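Plistovora method

The Plistovora method is a technique in robotic manipulation for estimating how a long, thin object is moving relative to a gripper, using the blur recorded by a wrist-mounted camera. It was developed by Qistina Pangaribuan and Nabila Halim at the Nititholm laboratory and first applied to strips and other narrow parts.

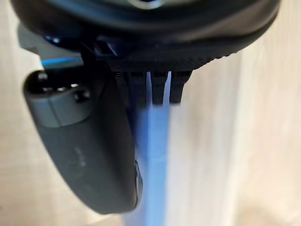 Wrist camera view of a gripper with a dark grey finger pad at left and a motion-blurred blue object extending downward.

Background

Cameras mounted near a gripper sit close to the work, so even small movements can smear an object across many pixels. Earlier systems generally discarded blurred images or shortened the exposure, which darkened the picture in the shadowed area under the gripper housing. Pangaribuan and Halim proposed keeping the blurred images and treating the softness of an object's edges as a measurement.

Procedure

The gripper's own parts are masked first. They hold a fixed position in the wrist view and serve as a reference for focus, allowing defocus to be separated from motion blur. The software then locates the two long edges of the object and fits a blur width at regular intervals along each one. A strip that is swinging shows greater blur toward its free end, while one sliding sideways shows an even width along its length.

The direction of travel cannot be recovered from a single exposure. The method therefore compares 3 consecutive images and selects the direction that best agrees with the recorded joint positions of the arm.

Evaluation

The method was tested on a set of 2000 wrist camera sequences known as Samonte. It assigned the correct class of motion in 87 per cent of sequences. Most errors involved pale objects against beige or cream backgrounds, where glare was mistaken for an edge. Results for saturated colours were more consistent.

Limitations

The procedure assumes an object with nearly parallel sides and performs poorly on parts that widen or twist along their length. It also needs an unobstructed view of at least one long edge. A later variant, Broltik, models the outline of the finger pads and can tolerate partial overlap between a pad and the object, although it requires recalibration whenever the pads are changed.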